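CHAPTER 7
Packing Small Goods

Before you start this chapter, you should be able to read a product label and tell a primary package from a shipping carton. Both were covered in Chapter 6.

Snacks in single-serve wrappers are among the most common small goods sold by mail. They weigh little, come in many shapes, and are often packed at an ordinary table. Figures 7.1 and 7.2 show one such table, with snack packages and a brown cardboard box. 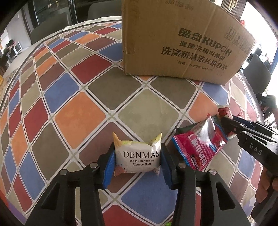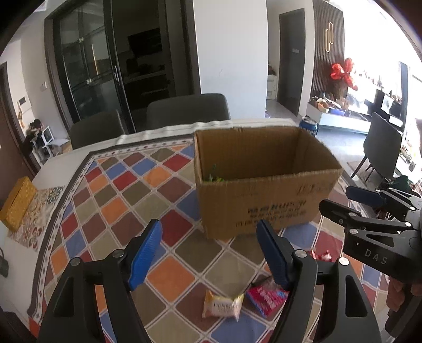
Figures 7.1 and 7.2. Snack packages and a cardboard box on a table with a patterned cloth.

7.1 The Package Inside the Package

A wrapped snack already has one package. The wrapper keeps out air and moisture, carries the brand name, and tells the buyer what is inside. In Figure 7.1 the white wrapper reads "DENMAS" and "Cheese Ball." It is a pillow pack, the usual form for light, dry foods. A pillow pack is made from a film folded around the product and sealed at both ends. The crimped edges you see at the top and bottom are the end seals.

A pillow pack traps air along with the food. The air works as a cushion, but only while the seals hold. If heavy goods are set on top, the pack flattens, the seals can split, and the contents break. For this reason pillow packs go into a carton last or beside goods of the same weight.

Other wrappers behave differently. A bag with a clear window lets the buyer see the food. One is in Figure 7.1, a red bag with a silver transparent window. Flat packets stack well on their sides and can be used to fill narrow gaps along a carton wall.

7.2 Choosing a Box

Many small sellers reuse boxes. The printing on the box in Figure 7.1 names cleaning products for washing, and the snacks are something else entirely. Reuse saves money, and a box in good condition can make a second trip. Check three places before you reuse one: the corners, the bottom seam, and the score lines where the flaps fold. A soft corner means the board has lost strength. Old labels and handling symbols should be covered or crossed out so that a carrier does not follow the wrong instructions.

Food should not go into a box that has held anything with a strong smell. Soap and detergent scents pass through thin film within days. If such a box is the only one on hand, use it for goods that are not food.

Flaps also matter. A box without top flaps can hold goods on a shelf or a table, but it cannot be shipped unless it is placed in a larger carton.

Size is the last question. The goods should fill the box with a finger's width left on each side for padding. In a box that is too large, small packs slide into one corner during the trip and the weight shifts with them.

7.3 Order of Packing

The order used in most packing rooms is given below. It will be used in all of the exercises for this unit.

Step 1. Clear a space on the table in front of the box, wide enough for the whole order.
Step 2. Lay the goods out flat with the labels facing up.
Step 3. Check each item against the order slip. Do this before anything goes in.
Step 4. Put heavy and rigid items on the bottom.
Step 5. Stand flat packets along the sides.
Step 6. Place pillow packs on top, seals facing the walls.
Step 7. Fill any gap with paper and close the box.

Step 3 is the one most often skipped. Once small packs are in a box they hide each other, and a missing item is hard to find without emptying everything out.

7.4 A Worked Case: Owino Snack Supply

Owino Snack Supply sells mixed snack boxes to offices. In September it shipped 2738 boxes. Of these, 353 came back or drew a complaint, nearly all of them for crushed packs. The company had been filling each box in the order the items were listed on the slip, which put the light items first.

Owino changed the slip so that heavy items were listed at the top. It also moved from one large carton, the Hukton, to a smaller one called the Runetti, which left less empty space. We will return to this case in Section 7.9, where you will work out the cost of each carton per 100 orders.

Key Terms

Pillow pack: a film wrapper sealed at both ends.
End seal: the crimped strip that closes a wrapper.
Score line: a pressed crease where a box is meant to fold.
Void fill: paper or other material used to take up empty space in a carton.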